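Adeck Two-Arm Bench Kit: a review with some glass in it

Reviewed 1/2/20 by Brenda Figueroa

The Adeck kit is sold to small teaching labs as a pair of arms that will do the dull parts of chemistry: carry the tube, rack the tube, go back for another tube. The brochure promises 1000 transfers between calibrations. Ours made it to 25 before the first one went wrong, and I have been asked to be fair, so let me say that the first 24 were lovely.

Setup is painless. The arms bolt to any solid table, the bases light up green when they're happy, and the cables are long enough to trip over in any room you own. 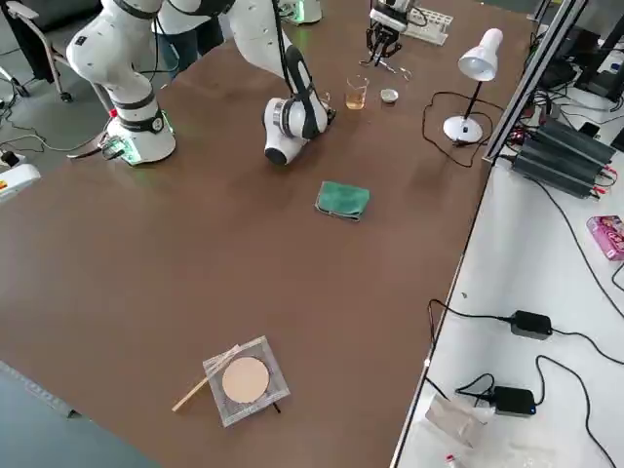 The Adeck arms over our bench, with the beaker, wire gauze and desk lamp.

Now the fault. The gripper decides how hard to squeeze by watching how far its fingers have closed. Give it a tube from the same box it was taught on and all is well. Give it one a hair thinner and it closes to the old width, reports a firm grip, and lifts. The tube stays put or, worse, comes along halfway. We lost four that way. Each time the log said "transfer complete," in the tone of a waiter who has dropped your soup and would like to know how it was.

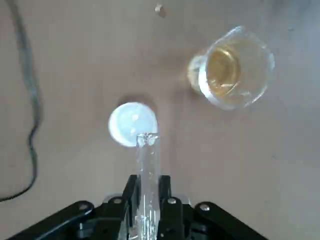
The update from Posach, who handle support, adds a second check on motor current. It helps. It also turns out braver squeezes, and one of those cracked a rim. I now run everything at the lowest force setting and re-teach the width for every new box of glass, a chore of two minutes that the manual leaves to your imagination.

The safety side bothers me more. Each base has red buttons, and they stop the arm they're attached to. Only that arm. I hit the stop on one side after a bad grip and the other arm went on with its errand, straight toward my sleeve. There is a linked stop, switched off by default, three menus down under "Convenience." Turn it on before you plug in anything else.

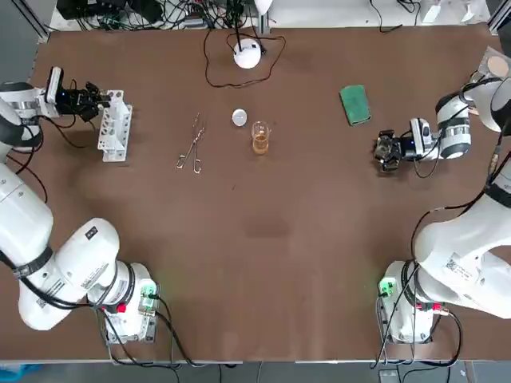
Aoife Scanlon: We had the same thing at Alstead with the linked stop. Be warned that a firmware update switches it off again. We check it every morning now, before anyone puts a hand on the table.

Thank you, Aoife. I looked, and ours was off.

Smooth motion, decent cameras, poor manners in an emergency. Two stars, and a third if they move that menu.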